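Pirkeck 4 learns to see the plastic on the table

14 November 2025

Corkport — The perception team at Drultura has released version 4 of Pirkeck, its free software for turning hand-held gripper recordings into training data for robot arms, and it's a big one! The new release can find clear and frosted plastic lying on a work surface, it can follow a gripper finger whose pads have seen better days, and it puts both results in the same timeline as the camera track. Anyone who has tried to teach an arm to work on a table with a sheet of milky plastic on it will know why people here are pleased.

Frosted plastic is a hard case for almost every depth method in common use. The wood grain comes through it, only blurred, so a matching algorithm finds just enough texture to be confident and wrong. Then there's the glare. A bright spot on a glossy sheet moves as the camera moves, and older versions of Pirkeck would happily treat it as a small solid object floating above the table. Planners downstream would steer around it.

"We had an arm that went politely around a reflection for most of June," said Ebenezer Tsikata, who leads the perception work. "The planner was doing its job perfectly. It had been told there was something there."

Version 4 handles this with a new module called Schouten, which looks first for the outline of the sheet. Even when the inside of a translucent sheet is close to useless for depth, its edge usually gives something away: a slightly raised border, a pale line of shadow, a place where sharp grain turns soft. Schouten traces those cues over a run of frames, joins them into one contour and marks everything inside as a thin layer on top of the table plane. Rounded corners and notches survive the process, which matters a lot if you want the arm to put something beside the sheet and keep it off the plastic.

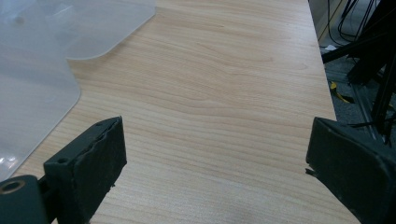

Fingers, frayed pads and all

The second half of the release deals with the gripper itself. In a hand-held recording the two fingers sit at the bottom of the view the whole time, and the software needs to know how far apart they are at every moment. That opening becomes the command the robot arm will later copy.

Earlier versions fitted a clean model of the finger to each frame, straight from the drawing. It worked beautifully on new hardware. Pads get used, though, and a peeled edge or a flake sticking out toward the other finger would pull the fit inward, so a wide-open gripper could be logged as a little less open than it was. Small error, but it went into every frame.

Pirkeck now leans on the parts of the finger that don't wear much. Screw holes and mounting points carry most of the weight in the fit, and the pad outline is treated as a soft hint that can change between sessions. The program also builds a short wear profile at the start of each recording, so a ragged pad is learned as it is and then left alone.

Detlef Steinbach, who wrote most of the finger tracker, is clearly delighted with how it came out. "The screw holes were sitting there in every recording, lovely round dark things, and we were spending all our effort on the edge that was falling apart," he said. "I rewrote the fit over a couple of evenings and then spent weeks on the boring parts — startup, dropped frames, what to do when one finger leaves the view."

The case of a partly hidden finger gets its own setting. If only one side can be tracked well, Pirkeck uses the linkage between the two to estimate the other, and flags the stretch in the log so a training script can skip it or give it a lower weight.

What it was tested on

The team checked the release against 355 recordings made with hand-held grippers, on tables with a printed or natural grain as well as on plain ones. Grain turned out to be both a help and a nuisance. Long wavy lines give the camera tracker plenty to hold on to, but they also repeat, and a slow sideways move over a repeating pattern can slip by a whole stripe without any alarm going off.

To guard against that, version 4 looks past the table as well. The straight edge of the tabletop is used as an anchor line whenever it can be seen, and background clutter beyond it, cables and frames and so on, is kept in the map at low weight. Tsikata said the team used to crop all of that away because it looked like noise.

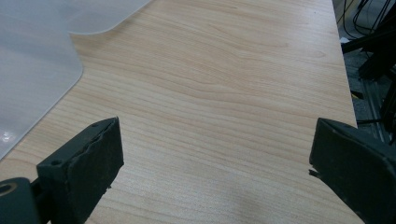
Keeping it has a cost. Maps are larger now, and on an older laptop the first pass will feel slower than it did in the last version. Steinbach suggests 8 gigabytes of memory as the least anyone should try it with. There is a switch to go back to the cropped map for people who record against a blank wall, or who simply don't want to wait.

A few other changes are worth knowing before upgrading. Session files from version 3 open without trouble, but once saved they can't be read by the older program, so make a copy first. The command for exporting gripper openings now writes millimeters by default and used to write a fraction between zero and one. That one will catch people! Anyone with a training script that expects the old numbers can pass the old-style flag, and the log prints a line saying which unit was used.

There is a new viewer too, and it's a real pleasure. It draws the sheet contour, the table plane and both finger fits over the recording as it plays, and you can drag a point on the contour if the module has cut a corner. Corrections carry forward and backward through the recording until they meet a frame you've already fixed. Steinbach reports that most recordings in his own testing needed no dragging, and that the ones that did were usually sheets lying partly outside the view, where the program has to guess how the outline goes on.

That last problem is still open. When a sheet runs out past the border of the picture, Schouten closes the contour along the border and marks that side as unknown. A planner can then treat the unknown side as plastic or as table, depending on how careful it wants to be, and the default is careful.

Stacked sheets aren't supported yet either. Two layers of frosted plastic are merged into one, and very clear film on a pale surface is still missed more often than the team would like. Both are on the list for the next version, and Tsikata is asking users to send in recordings where the outline comes out wrong, the stranger the better.

Pirkeck 4 runs on Linux, with a Mac build to follow once the viewer has been tidied up. The download, the source code and a short set of sample recordings are on the project page, and the Corkport office will hold an open online session for new users, with Steinbach taking questions on the finger tracker and Tsikata on everything see-through.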